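### 3.2 Background surfaces in fan-subtitled releases

The second part of our study concerns the time that viewers need to read a subtitle when it is placed over a drawn background. Earlier work on translated animation looks mostly at the choice of words, at honorifics, and at the length of the line. Much less is written about the surface behind the letters. Fan groups usually keep the subtitle at the bottom of the picture, and this area often contains a floor, a desk or a classroom wall.

We collected 137 subtitled lines from the fantasy series *Kesto*, which was translated by two independent fan groups. The first group, Podbridge, uses white letters with a thin black outline. The second group, Vesden, uses pale yellow letters with no outline, but with a soft shadow. Both groups worked from the same broadcast version, so the timing of the dialogue is the same in both sets. Songs and on-screen signs were removed before the analysis.

For each line, one of the authors noted if the background was plain, mixed or strongly patterned. Wood was treated as a separate type, for the reason that many school and tavern episodes place the characters at a table. In drawn backgrounds the wood grain is often simplified to a few parallel lines, while real wood can change its pattern within a short distance (Fig. 4).
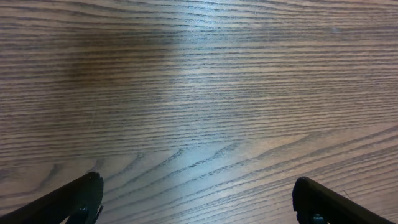

**Figure 4.** Wood grain on a tabletop, with nearly parallel streaks in the upper half and arched figure toward the lower half.

The reading test had 46 participants, all of them regular viewers of subtitled animation. Each participant watched 40 short clips in random order, 20 from each group, and pressed a key when the line was fully read. After every clip they answered one simple question about the content of the dialogue. Clips with a wrong answer were not included in the reading times.

On plain backgrounds we found no clear difference between the two styles. On wood and on other strongly patterned backgrounds, the Podbridge lines were read faster, and this was true for short and long lines. The effect was stronger when the letters were close in brightness to the background — a situation which is common in the evening episodes of *Kesto*. Several participants wrote in the comment field that they preferred the look of the Vesden lines, even when they had read them more slowly. Preference and reading speed should therefore be reported separately.

Our result agrees in part with Hsieh, who compared outlined and shadowed letters in an older set of comedy episodes. Her clips were shorter and had fewer speakers, and a direct comparison of the times is not possible. Langlois proposes to measure the contrast only in a narrow band around each letter. We tested this method on our material and return to it in Section 3.4.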